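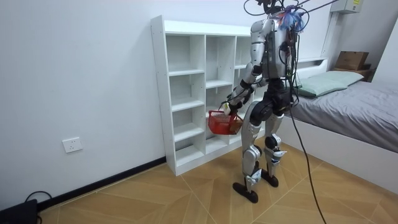 3.2 Open and closed storage in the home

Households in the Jiltwood sample were asked to list every piece of storage furniture in the room they used most, and to say whether its contents could be seen without opening a door or a drawer. We call the first type open storage and the second type closed storage. A bookcase with glass doors was coded as closed, because the person still has to open something to reach the contents. Curtained shelves caused some disagreement between coders and were put in the closed group after discussion.

Of the households that finished the first survey, 90 agreed to keep a placement diary. Each time a diary keeper put an item away, they wrote down the item, the place it went, and whether that was the place it had come from. The diaries gave us nearly 2,000 usable entries. Entries for food, trash and laundry were removed before coding. They follow daily routines that have little to do with the furniture, and they would have swamped the rest of the data.

Earlier work on the Bainbridge housing survey treated storage as a matter of volume: homes with more cubic feet of shelf and closet space were expected to be tidier. Our diary data do not fit that view very well. Homes with a lot of closed storage reported fewer items left out on tables, but their diary keepers also gave more than one "usual place" for the same thing. Scissors, tape, batteries and chargers were the worst cases. In homes with mostly open storage, items were left out more often but were named as having a single place.

Cubby units need separate treatment. They are open, so the contents can be seen, but the dividers break the space into small fixed areas, and many people treat each area as belonging to one kind of thing. Diary keepers often named a cubby by its contents ("the game one," "the yarn one") even when other items were kept there too. Plain shelves were almost never named in this way. They were described by height instead, as the top shelf or the one under it. 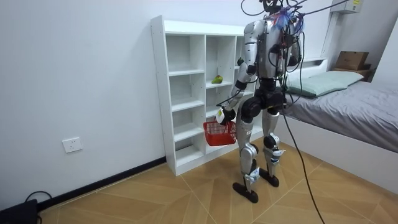

Figure 2. White open cubby unit against a plain wall, with a small red mesh basket in front of the lower cubbies.

Baskets and bins change the picture again. A solid bin turns an open cubby into something close to a closed drawer. A mesh or wire basket does so only in part, and its contents can often be made out from the front. We coded solid bins as closed and mesh baskets as open, and then ran the main comparison a second time with mesh baskets left out. The direction of the results did not change.

Handles were not part of the original coding scheme. They were added after the first round of home visits, when Divya Sundaram noted that baskets with handles were often carried to a table, used there and brought back with their contents. Baskets without handles tended to stay in place, and items were taken from them one at a time. The diary form had no good way to record this difference. A basket that travels with its contents produces one entry, while the same items moved singly may produce several. Counts of entries per household should be read with that in mind.

Height was recorded in three bands: below the knee, knee to shoulder, and above the shoulder. The middle band held most of the items in daily use, as others have found. The lowest band was used for heavy things and for children's things, and in homes with young children those two uses sometimes competed for the same space. Older diary keepers said they avoided the lowest band when they could — several mentioned sore knees — and two had raised a unit on blocks.
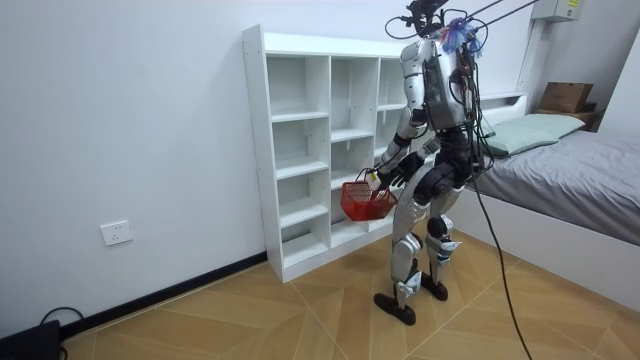
Figure 3. Cubby unit placed along one wall of a small room with a light wood-look tiled floor.

Room size was taken from the floor plan where we had one and from the resident's own estimate where we did not. Residents' estimates ran high for rooms with white walls and low for rooms with dark ones. We did not correct for this.

The Flendar checklist, used in the second survey, asks about wall placement but not about the distance between a unit and the nearest seat or table. We now think this distance matters more than placement. Diary keepers put things back more reliably when the walk was short, whatever kind of furniture stood at the end of it. Section 3.3 takes up this question using the 16 homes for which full measurements are available.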